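Equipment Planning Update: the second bench

Stevbridge shop newsletter
June 24, 2020

Quick one this time, quotes are due back and I still have a spreadsheet open. Short version: the two-arm bench is staying, we want a second one next year, and the money has to be asked for now.

Where we are. Request went in back in March for one more bench, same layout as the first. Two arms, one table, walls on three sides. Came back with questions, mostly fair ones. Why two arms when a lot of the work is pick up, put down? Why not buy one bigger arm and be done?

Answer to the second one first. A bigger arm needs a bigger stand, a guard and a different power drop. Killora quoted the guard alone and it ate most of what we would save. Also it won't fit through the door of the side room without taking the frame off. Measured it. Twice.

Two small arms cost more in spares, no way around that. Grippers wear, cables wear faster. Cables are the line I got wrong last year. Budgeted for 2 spare sets and should have put down more, and the lead time from Valentini is now 63 days. So this year cables get there own line and do not come out of "misc." Please stop using misc.

Other things that were missing from the last budget and are in this one:

Table top. We priced the arms and forgot what they sit on.
Rails and cable track. Sold separately, naturally.
Props. Plates, racks, boards, all the kitchen stuff for the table tasks. Small money but it adds up, 285 dollars so far, and it should not be coming off anybody's personal card.
Hours. Setup on the first bench took almost 80 hours. Plan for the same again, maybe less if we copy the mounts exactly.

On the kitchen tasks, somebody asked at the last meeting if a dish rack is really a fair reason to buy hardware. I think it is. Plate has to come down into a narrow slot, on edge, lined up, and the slots are clear so they are hard to see.

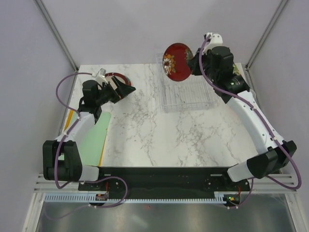
Same goes for anything thin that has to stand up in something else. Trays, panels, the sample cards for the Herneck job. If we can plan for plates we can plan for those, and the Herneck job is the one that pays for the bench.

What I need from everyone: spare parts counts, honest ones, and any props you want on the list. Send part numbers, not links, the links die. Late requests go on next years sheet.

Second vendor quote is still out. Will forward it when it lands. If it comes in over Killora we go with Killora and order the cables the same day.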